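Operators wanted for household robot study

Friday, February 19, 2021 | By Wanda Nguyen-Tran
3 min read

The Abernathy group at Vostex is looking for 8 people to operate a two-arm robot by remote control in our Dromberg test apartment. Each operator repeats everyday chores, and we use the recordings to train and compare control policies. Laundry comes first: opening the machine door, moving clothes between drum and basket, and closing the door again.

Our last round gave us 620 usable laundry runs. Policies trained with the wrist views did better at finding the door than those trained on the head view alone. We want to know if that holds with new operators.

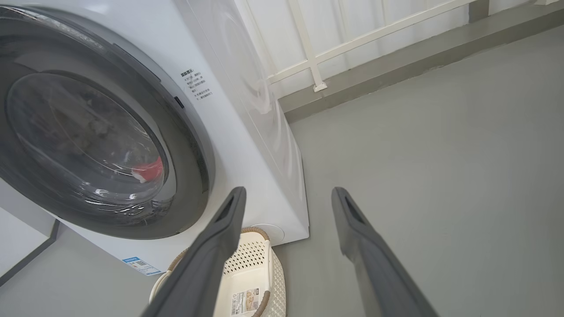

What you will do

You will work 20 hours a week through July, in shifts of four hours with breaks. After training you will run the robot, mark failed attempts and write a short note at the end of each shift. The head view is your main screen.
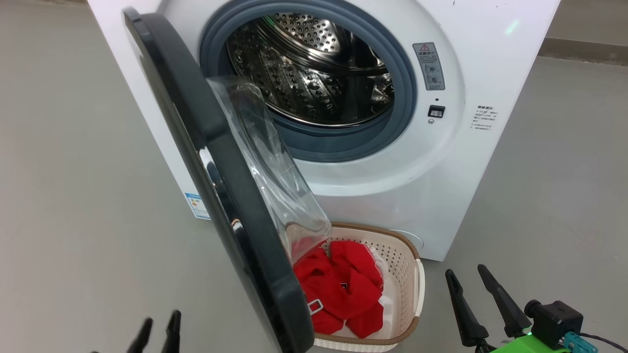
Head view of the laundry task, with the door open and red clothing in the basket.

Who can apply

You must be 18 or older and able to stand for an hour at a time. Experience with robots is not required. Please tell us if you have worked on the Zilholm study, as we need mostly first-time operators.

To apply, send a resume and your available hours to Wanda Nguyen-Tran at the Dromberg office.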